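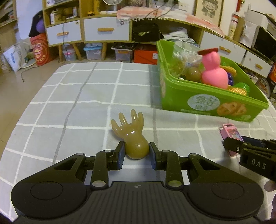
Rania Ouali wrote under my earlier page that she ordered the same snowsuit in two sizes last November, and both were wrong. The small one would not close over the sweater, and in the big one her daughter could not bend the knees to climb the stairs. She asked if there is a method to measure a child at home, so that the parcel does not need to go back.

There is a method. It takes one evening and a soft tape measure, and I have used it for both of my children.

How to measure a small child for a one-piece snowsuit

What you need

A soft tape measure, the kind for sewing
A pencil and paper
The thickest sweater and pants the child will wear under the suit
A wall without a baseboard, or a door

Step 1. Dress the child first

Many parents measure in a T-shirt because it is easier. The size tables are also made for the body only, so it seems correct. But a snowsuit goes over everything else, and a wool sweater takes space under the arms and at the neck. I measure twice, once in underwear for the table and once in full layers for myself. Write both numbers down and mark which is which, because the next morning you will not remember.

Step 2. Take the height

Let the child stand with the heels against the door and look straight ahead. Put a book flat on the head and make a small pencil line under it. Measure from the floor to the line. If the child is between two sizes, take the larger one for height and then check the trunk as in Step 3 before you decide.

Step 3. Take the trunk

This measure is the one missing from most tables, and with a one-piece suit it is the most important. Start at the top of one shoulder, bring the tape down the front, between the legs, and up the back to the same shoulder. The tape should lie on the clothes without pulling. Add 7 cm. If the suit is shorter than this, it will pull at the crotch each time the child sits down, and the zipper will break before spring.

When the shop does not give the trunk length, write to them and ask. Clunside answered me the same day. At Flutau I had to wait until Monday, but they had put a suit on the table and measured it for me, with the lining. 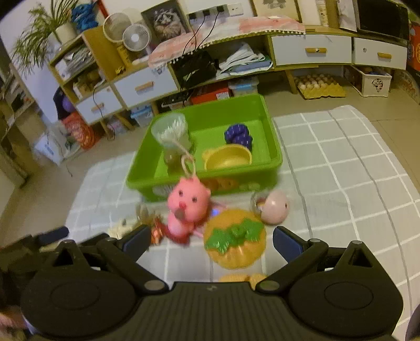
Pink pig and orange pumpkin on the play mat.

Step 4. Take the arm with the elbow bent

Ask the child to put a hand on the hip. Measure from the bone at the back of the neck, over the shoulder and the elbow, to the wrist. A sleeve which is good on a straight arm will climb up when the child reaches for something, and then the snow goes into the mitten. Sleeves may be 2 cm too long without any trouble if the cuff is elastic. With an open cuff I would not go longer than that.

Step 5. Check the foot and the leg opening

Put on the winter boots. Measure around the widest part of the boot, at the ankle, and compare with the leg opening of the suit. Some suits have a zipper on the outer side of the leg – these are easier with big boots, and easier for the person at daycare who must dress a whole group before going out.

Straps under the boot should be possible to replace. The ones on our Simanjuntak suit come off with a button. On the other suit they were sewn in, and I had to cut them away when they tore.

Step 6. Read the label for the fabric

A size can be perfect and the suit still wrong for your weather. Look for the water column, written in millimetres. A suit marked 2000 is enough for dry, cold snow. For a coast winter with rain and slush, choose a higher number and look if the seams are taped on the inside. Knees and seat should have a stronger fabric than the rest.

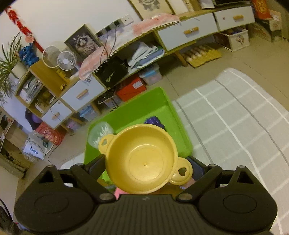
Step 7. Try it on indoors before you remove the tags

Put the child in the full layers, close every zipper, and let him or her do these things on a clean floor:

Squat down and stand up again
Lift both arms over the head
Sit with the legs straight in front
Turn the head left and right with the hood on

If the hood stays behind when the head turns, it is too large, and the child will see only lining. Some hoods have a small strap at the back for this. Try it before you send the suit back.

A note about the price

I paid 203 dollars for our two suits together, one from Flutau and one Simanjuntak from the end-of-season shelf at Clunside. The Rultudska suits are warmer than both, but they are cut narrow, and my son is not narrow. If you buy in spring for the next winter, take the measures again in the fall before you throw away the receipt.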